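Progress report to the Warnau program office
Project: Clellen, sorting from clutter
Prepared by: Tülin Saraç
2 May 2022

This report covers the second period of the grant. In it we moved from single objects on a bare table to mixed objects in a basket, and we started recording the examples that the Clellen policy will be trained on. Spending is in the separate sheet Ginette Bouchard sent with the invoice.

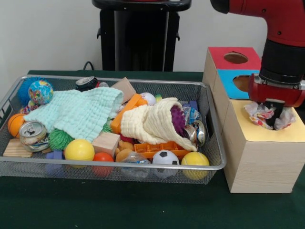
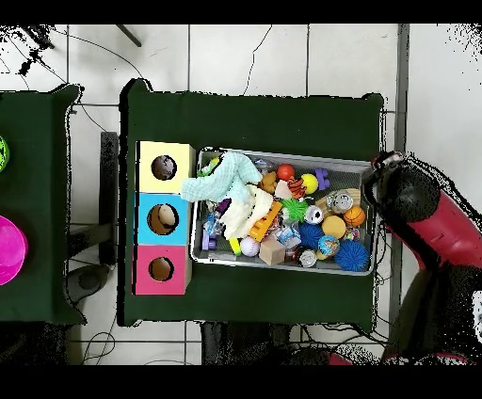
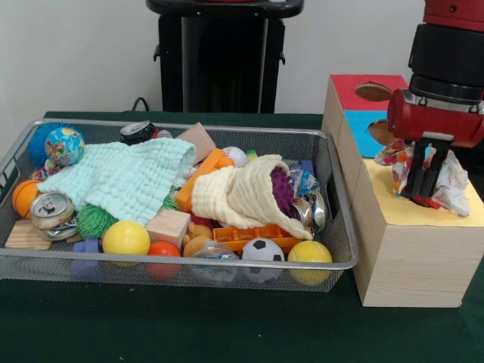
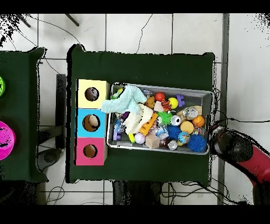 **Manipulation Group, Fudov Laboratory**

## Work done in this period

The task is now fixed. The arm takes one item from the basket, carries it to the boxes and puts it into one of the round holes. The box tops are yellow, blue and red or pink depending on the light, and in our records we call the last one red. Each recording covers one item, from the start of the reach to the moment the arm is back over the basket.

Dehua Cheng and Ngọc Bùi do the teleoperation. They trained each other for the first part of the period, and those practice recordings are kept in a separate folder and will not be used for training. Their styles are different. Dehua lowers the gripper straight down and closes late. Ngọc comes in at an angle and closes early. We have decided to keep both, and each recording carries the operator's initials so that we can split the data later if we need to.

The target in the grant agreement is 1000 accepted recordings. We have 300 accepted at the time of writing. That is behind the schedule in the proposal. Most of the lost time went to the clock problem described below, and the rest to rewriting the acceptance rules after the first review.

## Objects

The object set includes balls with different surfaces, blocks, crushed cans, soft toys, knitted towels and wrappers. We asked for a wide spread of stiffness. A wooden cube keeps its shape when it is gripped and a towel does not, and we want the policy to meet both in the same pile.

Soft and crumpled items take the longest to place. They have to be pushed down into the hole, and the operators now record the push as part of the same example. In the first batch we ended the recording at release, and Faustine Lecomte pointed out at review that the system would then have no examples of finishing the job. The first batch was recorded again.

The basket is refilled by hand between sessions. We do not arrange it, but we do check that the towels are not covering everything else.

## Recording and review

Every example is stored with a side view, a view from overhead, the joint positions and the gripper opening. Faustine reviews each one and marks it accepted, rejected or "look again." The most common grounds for rejection so far are:

- two items lifted together
- item dropped outside the box and picked up by hand
- views out of step with the joint data
- operator paused mid-task to ask a question

The third of these was a fault on our side. The clocks on the two recording computers drifted apart over a long session, and we did not notice until review. Akyol, who supply the recording software, sent a patch. We have had no rejections of this kind after installing it.

Recordings marked "look again" go to me. I would like to clear that list before it grows any longer, and I have set time aside for it.

## First training run

We trained one small model on the accepted recordings to check that the data loads and that the views line up. It was not meant as a result and we are not reporting a success rate from it. It reaches toward the basket and closes the gripper in sensible places on balls and blocks. It does poorly on cloth. We expected that at this amount of data.

## Problems and risks

Operator time is the main limit. Dehua is shared with another project and can give us 4 sessions in a normal week. If that project runs over, our count will suffer, and I have asked for a third person to be trained as cover.

The gripper pads wear faster on the cans than on anything else. We have two spare sets and have ordered more.

## Plan for the next period

We will continue recording with the present object set and the present rules, with no changes to either until we reach the target. We expect to get there in July. After that we will hold back some of the objects entirely and use them only for testing.

We ask the program office to confirm one point. The agreement says the recordings will be shared "in full" at the end of the project. We take this to mean the accepted recordings only. If rejected ones are wanted as well, we need to know soon so that we can arrange storage for them.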